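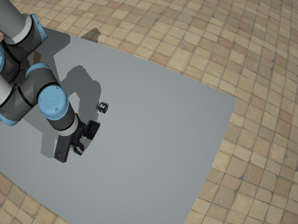
Worktop oil keeps going sticky, start again or carry on?

Posted by Anežka Hudec
In: Kitchens and worktops
December 26, 2023

We had a solid beech worktop fitted in November by a firm called Markis. It came unfinished and the fitter told me to oil it myself, which I was happy to do. I bought a tin of Dinon worktop oil from the builders' merchant and put on three coats over a weekend. The first coat went in fine. The second and third never dried properly. It is now several weeks later and the stretch beside the sink is still tacky. If I leave a newspaper on it overnight the print comes off on the wood, and crumbs stick to it.

Things that might matter. The kitchen was cold when I did it, as the boiler was off for part of that weekend. I used a brush and I did not wipe anything off afterwards, because I thought the oil was meant to sit on the surface and soak in. The part by the window, where I ran short and spread it thin, is perfectly all right.

I have tried washing it with washing-up liquid and warm water. This took the worst of it off for a day and then it felt the same again. My brother-in-law says to sand the whole lot back to bare wood. The worktop runs along two walls with a join in the corner and I would rather not fill the house with dust if there is another way. Would another coat on top even it out? And is it safe to put food on it as it is?

Miloslav Paulík
Member, 254 posts

Do not put another coat on top. The oil underneath has skinned over and anything you add will sit on the skin and go the same way.

You put it on too thick. Worktop oil should be left for ten or fifteen minutes and then every bit that has not gone in should be wiped off with a dry cotton cloth, until the surface looks almost as if you had done nothing. The cold will have slowed it down, but thick oil stays gummy in a warm room as well. The thin part by the window tells you what the rest should be like.

You don't need to go back to bare wood. I would do it this way:

Clear the worktop and open a window. Put some white spirit on a cloth and rub a small patch in the sticky area, along the grain. If the stickiness lifts and the cloth comes away brown or yellow, carry on in sections of an arm's length or so, changing to a clean part of the cloth often. Old T-shirts are good for this. Keep it away from the hob, and make sure the hob is off if it is gas.

Where it has gone hard and rubbery, use a grey nylon pad with the white spirit. Don't use wire wool near the sink. Small bits of it break off in the grain and leave black marks when they get wet.

Leave it overnight to let the spirit go off. The next day go over it by hand with 180 grit paper, along the grain, just enough to take down any raised fibres. By hand there is very little dust. Vacuum it, then wipe with a barely damp cloth and let it dry.

Then put on one thin coat and wipe it off as above. Leave it 24 hours with the heating on before the next. Two coats will be enough, since there is already oil in the wood. Do the edges round the sink cut-out too, and the end grain if you can get at it, as that is where the water gets in.

Lay the oily cloths out flat outdoors to dry before you put them in the bin. Cloths with oil on them can heat up and catch fire if they are left screwed up in a heap.

On food, I would use a board until it has cured. Look at the tin for the full curing time, they vary.

Ľubomír Paulík
Member, 9 posts

I had this with an oak one. Went over it with white spirit and it was fine after. Sanding is overkill. I went on to a hard wax oil after that and have not touched it for two years. Costs more.

Silvia Štěpánek
Member, over 1,000 posts

Agree with most of what Miloslav says. A few additions.

Check what kind of oil it is before you start. If the tin says it contains driers or is based on tung or linseed, white spirit is the right thing. If it is a mineral oil, it never dries, and you can get most of it off with kitchen paper and hot soapy water, repeated over a few days. Some people buy chopping board oil for a worktop by mistake and then wait for it to harden.

Changing to a hard wax oil over ordinary oil is all right once the old oil is fully cured, but I would not do it this winter on a surface that has already given trouble. Stay with the same product and see how it wears.

The join in the corner needs care. Don't flood it with white spirit. If the fitter used a coloured filler or silicone there, try the spirit on a bit that does not show, as it can soften some of them. The same goes for the bead of sealant behind the taps.

After it is done, put a few drops of water on it once a month. If they stand up in beads, leave it alone. If they go flat and the wood darkens, it wants another thin coat. Beside the sink that will come round a lot sooner than anywhere else, and you can oil that part without doing the rest.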